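Have you ever opened a box that came in the mail and found your shampoo lying upside down in a puddle of itself? I have. It was August, it was hot, and my socks (they were in the same box, don't ask) smelled like flowers until Halloween.

So today I want to talk about packing a box. It sounds like the easiest job in the world, right? You put the things in, you close the lid, you're done. But there's a lot of good thinking hidden inside a cardboard box, and once you know it you'll start noticing it everywhere, even in your lunch bag.

## First, look at the box

Cardboard looks flat and boring, but look at it from the side, right where it's been cut. See the wavy line? That's a sheet of paper folded up and down like a tiny mountain range, glued between two smooth sheets. The waves are full of air, and they make the cardboard stiff without making it heavy. You can test this! Take one sheet of plain paper and try to stand a mug on its edge. Flop. Now fold the paper back and forth like a fan, stand it up, and try again with something light, like a cookie. Much better. (Then eat the cookie.)

Boxes come in lots of shapes. Tall ones are good for bottles that need to stand up. Low ones, like a tray, are good for things that can lie down, and you can see everything at once when you lift the lid. My friend Golnar Bakhtiari loves the low kind so much that she keeps her whole marble collection in them.

A low box can have clever little cuts in it too — notches, and small round holes in the walls. A notch is often there so one piece of cardboard can hook into another, or so your finger has somewhere to go when you want to pull the lid open.

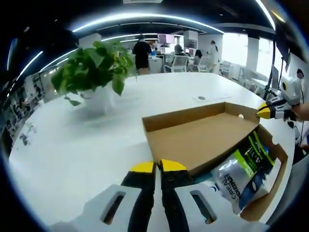
## Then, look at what's going in

Before I pack anything, I ask it some questions. Out loud, sometimes. Are you heavy? Can you leak? Would you break if I dropped you? Shampoo never answers, but I know what it would say.

Heavy things go on the bottom. If you put a book on top of a bag of chips, you'll get a bag of crumbs. Leaky things need their caps shut tight, and I like to put them in a plastic bag as well. Breakable things need something soft all the way around them, like crumpled paper or an old T-shirt.

Then there's shape, and this is my favorite part because it's really a puzzle. A carton is easy. It has flat sides and square corners, just like the box, so it can snuggle right up against a wall. A ball is terrible! It touches the wall in one tiny spot and rolls off the second you tip the box. A tube is somewhere in between. It's usually wide and flat at one end and rounder at the cap, so it leaves funny little gaps.

What I do with long, skinny things is lay them along the longest wall, one after the other, like train cars. A carton and a tube can go end to end that way, and all the space beside them stays free for whatever comes next. If you drop them in slantwise, they take up the middle and nothing else fits nicely.

My neighbor Aurel Costache and I once tried to pack 12 pairs of rolled-up socks in a box meant for boots. The first time we just threw them in, and 4 pairs wouldn't fit. The second time we made rows, starting at one wall. All of them fit, and there was room left for a chocolate bar.

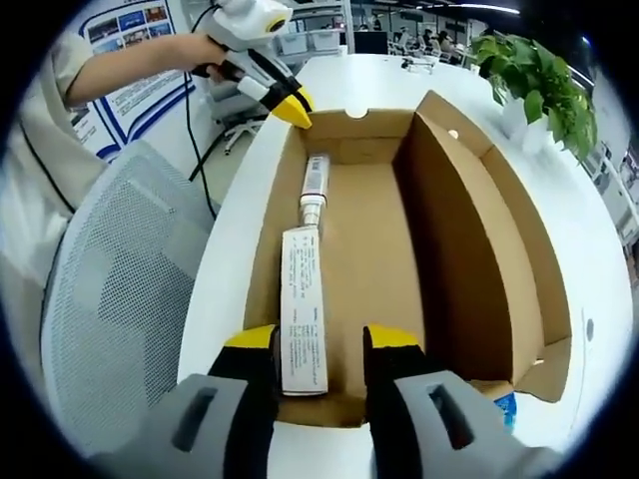
Oana Costache wants to know why you can't just use a much bigger box and skip the puzzle. You'd be finished a lot faster, she says, and you could use the leftover room for candy.

Good question, Oana! You can, but then your things have room to slide. Every time the truck turns a corner, they go bump against one side, and then bump against the other. You'd have to fill the empty part with paper so they stay put. A bigger box also uses more cardboard, and it takes up more room in the truck. I do like the candy idea, though.

## Now try it

Find an empty shoebox and ask a grown-up which things from around the house you can borrow. Something flat, something round, something long, and one thing that's a really silly shape, like a whisk.

1. Put the biggest thing in first, against a wall.
2. Lay the long thing beside it or at the end of it.
3. Tuck the small things into the gaps.
4. Close the lid and give the box a gentle shake.

Hear a rattle? Something in there has too much room. Open it up, add a bit of crumpled newspaper, and shake again. My quietest box ever took me five tries, and the whisk was to blame for every one of them.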